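Hosham Caves full walkthrough - getting to the bottom floor

Posted March 16, 2024 by Maham Cheema

Quick one as people keep asking in the comments. Covers Hosham Caves from the Mengal side, all the way down to the Ultier fight. Version is the current patch. If you're still on the November build the second lift is in a different spot, sorry, not rewriting for that.

What to bring

Lantern. The proper one, not the candle stub. Rope Hook. Somebody in the party who can Breathe Deep or you're stuck at the lake. Level 50 minimum, and that's for people who dodge well. I went in at 68 and it was comfy.

Antidotes, as many as you can carry. The moths on floor two poison on every other hit and the shop in Turnivholm is a long walk back.

Leave two bag slots free. Trust me on this, the hammer drop takes both.

Snacks

Long dungeon, one save point. Get a drink in before you start.

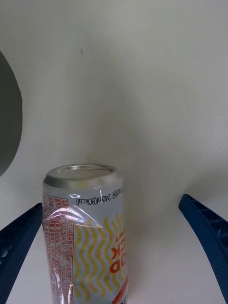 Small can, 240ml, 80kcal. Gone before floor two.

Floor one

Go in, straight on, ignore the left tunnel (dead end, one herb). At the broken cart use Rope Hook on the beam and swing over. Chest behind the cart has the Miner's Badge. Pick it up now, you need it for the gate on three and I forgot it the first time and had to do the whole thing agian.

Bats here are nothing. Run past.

At the fork take the right path - the one with the dripping sound. Left loops you back to the entrance. Lift at the end, pull the lever twice. Once only opens the door.

Floor two

Moths. Equip anything with fire. If you haven't got fire, keep the lantern OFF untill one notices you, then on, they get stunned for a turn and you can leg it.

Order of levers is north, south, north again, east. Get it wrong and the whole room resets with all the moths back. Ehsan Pirzada posted a shortcut where you skip east by hugging the wall and jumping, worked for me twice and then never again. Might be luck.

Shop guy in the corner after the levers. Overpriced. Buy the Salt Charm anyway. 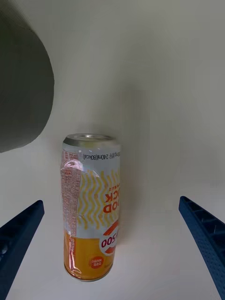 Then down the stairs and save. Only save point in the caves so use it, and use a second slot. If you save here without the Miner's Badge you can still walk back up, but the lever room resets behind you.

Floor three

Lake. Breathe Deep, drop in, swim along the bottom and keep the wall on your right. You get 83 seconds of air with the Salt Charm on. Without it, less, and you won't reach the second air pocket unless you know exactly where you're going.

Eels: don't fight them underwater. Just don't.

Come up at the jetty, show the badge at the gate, go through. Chest on the left is a mimic. Chest on the right is the hammer.

Ultier

Two phases. Phase one he circles and throws rocks. Stay close, hit the legs, back off when he lifts both arms. Takes me about 9 rounds.

Phase two starts when the lights go. Lantern on straight away. He's weak to the hammer now and only now, so swap weapons before his first scream or you lose a turn. When he digs, stand on the stone tiles, he can't come up through those. Heal while he's under.

If you wipe you go back to the save, levers stay solved, chests stay open. Not too bad.

Drops: Ultier's Tooth every time, Deep Cloak sometimes. Anežka Lukáč reckons the cloak is more likely if you finish him with the hammer. No idea, I've had it once and that was with a spear.

Getting out

Don't walk. Use the rope behind where he was standing, takes you up to the cliff over Turnivholm. Talk to the old miner at the inn before you sleep or his quest closes. He wants the badge back and gives you the map to the north mine for it.

Side stuff I skipped: the flooded room off floor three and the singing door. Arsalan Yousafzai has a decent write up of the door on the forum, search his name. Flooded room I'll add when I've done it.

Edit: yes the Salt Charm stacks with the Fish Ring. Thanks Iolanda Toledo for testing.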